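Search reports
Enter keyword
All years

Surface Finish and the Sorting of Small Items: Report of the Stolldale Workspace Project

1. Purpose

The project examined whether the pattern of a tabletop affects how easily small items are noticed and put away. It was carried out in October by a student group at Stolldale as part of the course in interior materials.

2. Background

Plain surfaces are usually advised for desks and craft tables. Many households nevertheless choose a marble pattern, and the group wished to learn whether light veins on a dark ground hide small white objects. The walls around a table were treated as a second question, as strong wall colors may draw attention away from the work.

3. Setting

The table chosen has a square top in a dark brown marble pattern with white veins. The surrounding walls carry illustrated wallpaper panels on a coral-pink background.
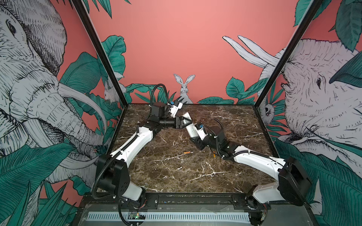

Figure 1. The marble-patterned tabletop with small items in place, two of them with orange coloring.

4. Method

Small items were placed on the top and then cleared. Each placement was recorded by color and by position. A total of 91 placements were entered in the log over 5 sessions. Items left behind after clearing were marked as missed.

5. Results

White items were missed more often than orange ones, mainly where they lay along a vein. Orange items were seldom missed. The wallpaper had no clear effect, although several participants described it as busy.

6. Recommendations

A patterned top is acceptable for sorting work if white items are kept on a plain tray. A second trial with the Tilarov plain finish is proposed.

Comments (2)

sturkley_reader: Was the lighting the same in every session? Section 4 does not say.

marblefan91: We have a similar top at home and lose white buttons on it all the time.

Related reports
Rätsep Shelf Study: Labels and Storage Height
Drawer Dividers in Shared Classrooms
Wall Color and Reading Corners at Sturkley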